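Why Do We Have Different Shoes?
A Filska Young Readers page

People have covered their feet for a very long time. The first shoes were probably simple bags of animal skin, tied around the ankle and stuffed with dry grass for warmth. They protected the foot from sharp stones, thorns, and cold ground. Shoes still do that work today, but they now come in many shapes, and each shape suits a different job.

What does a foot need?

Each of your feet has 26 bones, along with many muscles and joints. They all move a little with every step. A good shoe leaves room for this movement and also holds the foot steady. The ground matters too. A smooth indoor floor asks very little of a shoe, while a muddy trail asks a great deal.

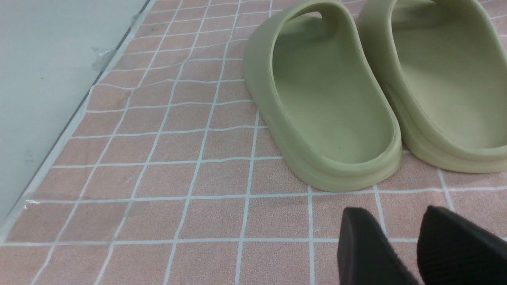
Grip is the name for how well a shoe holds on to the ground. It comes from a force called friction, which acts when two surfaces rub against each other. Hiking boots have deep grooves on the bottom that dig into soft earth. Dancing shoes are often smooth, so that the dancer can turn easily.

The parts of a shoe

The upper is everything that covers the top of the foot. The outsole is the part that touches the ground. Between them lies the insole, a soft layer that your foot rests on. Some shoes close with laces, some with straps, and some have no fastening at all.

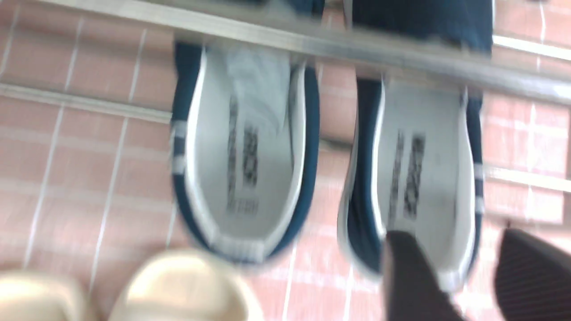 Rubber became common in shoes during the 1800s. Before that time, many soles were made of leather or wood. Rubber bends, keeps out water, and grips well — three reasons it is still used so widely. The Filska collection in Prornholm holds over 600 shoes, and visitors can compare wooden soles with rubber ones side by side.

Shoes and customs

In many homes around the world, people take off their outdoor shoes at the door. This keeps dirt and germs away from the places where families sit and play. Guests may be offered slippers or slides. In some countries, schools follow the same custom, and each pupil keeps a pair of indoor shoes there.

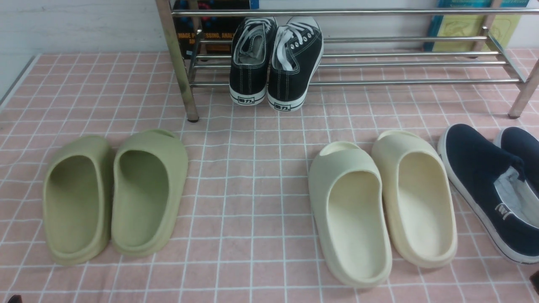
Sneakers, slides, and slip-ons on a tiled floor.

Looking after your shoes

Brush off dry mud before you wipe a shoe with a damp cloth. Let wet shoes dry slowly, away from heaters. Ask an adult to check the fit every few months, as children's feet grow quickly. There should be a little space in front of your longest toe.

Words to know

Friction: a force that slows things down when they rub together.
Insole: the layer inside a shoe, under the foot.
Outsole: the bottom layer, which meets the ground.
Upper: the part that covers the top of the foot.

Page last reviewed: 2019-04-14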